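Recordings and Releases: Azevedo Completes Second Album

The Mirnilholm Music Society is pleased to announce that Azevedo, the four-piece supported through its recording grant, has completed a second album. Titled Skando, it will be released in September on the Drarach label. Members will receive a download code one week before the record reaches stores.

The band's first release was a loud, hurried affair, recorded in three days and pressed in an edition of 161 copies. Skando was made over a full winter. Its nine songs are slower, and several were built from guitar parts that singer Thịnh Trịnh had set aside years earlier. Drums are absent from the opening two tracks and enter only in the last minute of the third.
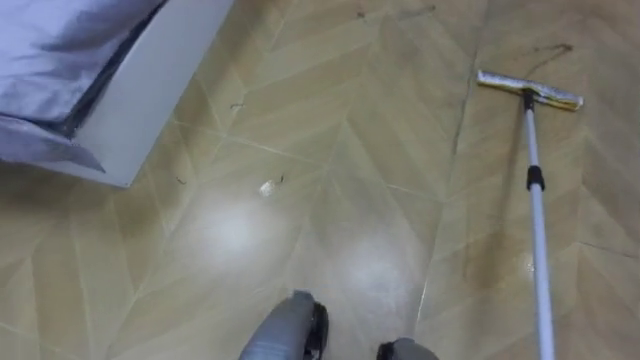 Trịnh wrote most of the lyrics at home during a long break from touring, and the words stay close to domestic life. The song "Chevron" follows a narrator who cannot sleep and spends the night tracing the pattern in the floor. Listeners will find its setting familiar: glossy tiles with a zigzag of pale tan and light brown, a flat mop lying on them, lavender bedding hanging over the corner of the bed. The arrangement is equally plain, with one electric guitar, a borrowed harmonium and a second voice in the final verse.

Other songs turn outward. "Ferry Money" recalls the band's early concerts and the manager who booked them, while "Answering Service" is the closest the album comes to the speed of the debut. The closing track runs for more than eight minutes and was recorded in a single take.

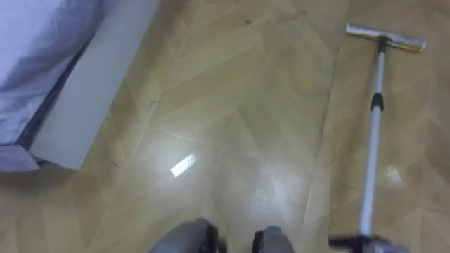
Drarach will issue the album on vinyl and compact disc as well as digitally. The first vinyl pressing is limited to 951 copies, of which 182 have been reserved for members of the Society. Reservations may be made through the members' page or at the front desk during office hours. Each member may reserve one copy, and payment is due at collection.

Azevedo will perform the album in full at the Society's hall in the week of release. Doors will open one hour before the performance, and a short set by students of the songwriting course will precede it. The hall has step-free access from the side entrance. Ticket prices and the exact date will be printed in the next newsletter.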